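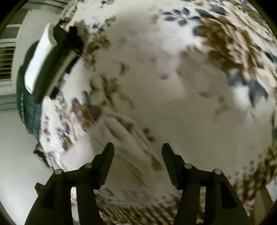

Bed Maker and Linen Room Assistant, Drananis Guest House

Part time, year round. Start date flexible, ideally by the end of July.

We are looking for someone who likes a well-made bed! Drananis is a small guest house on the hill road above Plunen, and the bedrooms are the part of it we are proudest of. Every room has its own bedding, mostly floral prints on white or cream, plus a few checks and one very loud stripe that guests either love or ask us to swap. There is no plain hotel white here, so you will need an eye for which pieces belong together, and a bit of patience on the days when all the blue flowers come back from the wash in one heap.

What you would be doing

Most of the day is beds. You will strip them, carry the linen down the back stairs, check each piece for stains and pulled threads, and make the beds up fresh before the afternoon arrivals. Comforters go on last, print the right way up, shaken out from the foot end and smoothed by hand until the creases are gone. We do it in pairs for the big beds and alone for the singles.

The rest of the time you will be in the linen room with Iwona Duda, who has run it since we opened and knows every pillowcase in the place. You will fold, iron, sort sets onto the right shelves and help with small repairs. If you can sew on a button or close a split seam, great. If you can't, Iwona is a very good teacher and keeps a basket of old napkins for practicing on.

In the winter months we air and mend the heavy bedding, and that is a lovely quiet stretch of work with the radio on. Last winter we re-edged a whole pile of checked blankets and we are still pleased with them.

Hours and pay

Shifts run from mid-morning until the last room is ready, and we agree on the rota a month ahead. You would work 3 shifts a week, with the chance of extra ones in summer if you want them. Pay is hourly, above the local minimum, and we will tell you the exact rate when we call you. Lunch is included (soup, bread, and whatever cake Seon-mi Ki has baked for the guests, and there is always more of it than they can eat). After your first season you also get a $500 bonus.

Who we would love to hear from

You don't need hotel experience. People have come to us from bakeries, schools and garden centers and done wonderfully. You do need to be comfortable on your feet, able to lift a full laundry bag up a flight of stairs, and happy working with other people in a fairly small space. We have an elderly building with no elevator. We wash with unscented detergent, but there is feather and down in some of the pillows, so please mention it if you have an allergy and we will plan your rooms around it.

Weekends come up about every other week. Please only apply if that suits you.

How to apply

Write a short letter or email to Anikó Jakab at the front desk. Tell us a little about yourself, which days you can work, and when you could start. A resume is welcome but you can skip it if you don't have one. If writing isn't your thing, call the desk and ask for extension 907, any time before supper.

We will invite a few people to come and spend a paid morning with us, making up a room or two and having lunch with the team. You will meet Iwona and also Seul-gi Um, who looks after the top floor and will show you how she gets a fitted sheet to fold flat. Wear soft shoes and something you can bend in.

Parking is behind the house, next to the woodshed. The bus from Plunen stops at the bottom of the drive.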